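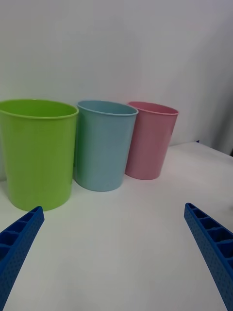
Notebook entry, June: recall test for the Mastell electric car spot

Purpose of the session
The Hellavero account requires a reading on whether viewers connect the Mastell commercial with the car or only with the comedy. The 60-second cut was shown in the afternoon session, placed third in a block of unrelated advertisements. The 30-second cut is held for the next session and was not shown.

Sample and procedure
Recruitment was handled through the Vadavau panel. 225 respondents completed the full questionnaire. The remainder of the invited list either did not log in or closed the session before the recall page, and their partial answers have been set aside in a separate sheet. Respondents watched the block once, completed a short unrelated reading task, and were then asked to write down every advertiser they remembered. The prompted list came afterward. The order of names on the prompted list was changed for each respondent.

Deviation from the protocol: the reading task was to run 5 minutes. The timer on the survey page was set to 3. Gemma Costa noticed the error after the session had closed. The delay is therefore shorter than in the spring test, and the unprompted recall figures must not be placed on the same chart without a note.

Observations
Coding of the open answers is half finished. On the portion coded so far, the scene in which the grandfather tries to fill the car at a gas pump is mentioned far more often than the name of the car. Several respondents credited the spot to a different manufacturer. A few described it as an advertisement for a gas station chain, and these have been coded as "wrong category" in accordance with the existing code book.

The charging claim at the end of the spot (100 miles in the time it takes to eat lunch) was seldom repeated correctly. Respondents tended to remember the lunch and leave out the distance. The voice-over delivers the claim while the music is still at full level. A version with the music lowered under the last line has been requested from Saengthong, who produced the sound mix.

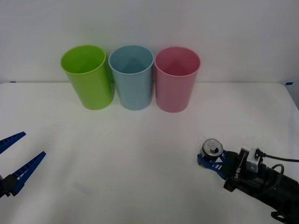 Mounir Salem objects to the coding of the wrong-category answers. In his view a respondent who remembers the gas pump has understood the joke, and the failure lies in the late arrival of the brand name. He asks that these answers be split into two codes before any figure goes to the client, and that the second coder work without sight of the first coder's sheet. He also considers the word "failure" too strong for the draft summary.

The request is accepted. The two new codes are 14a (joke recalled, brand missing) and 14b (joke recalled, another advertiser named). Answers already coded under 14 are to be reopened. The wording of the summary is left until coding is complete.

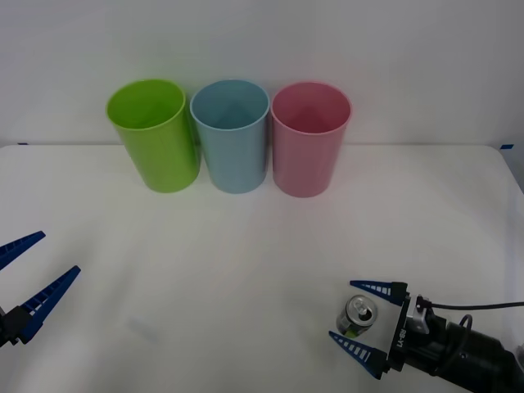
Actions before the next session
Correct the timer on the survey page and have a second person check it before the link is sent.
Recode all answers under 14.
Confirm with Hellavero whether the 30-second cut keeps the gas pump scene in full. The storyboard and the edit list disagree on this point.
Invite 660 panel members for the second session, none of whom were in the first.
Ask Saengthong for the revised mix in the same file format as the original. The last delivery had to be converted and lost its captions.
Store the partial answers with the session file, marked as incomplete.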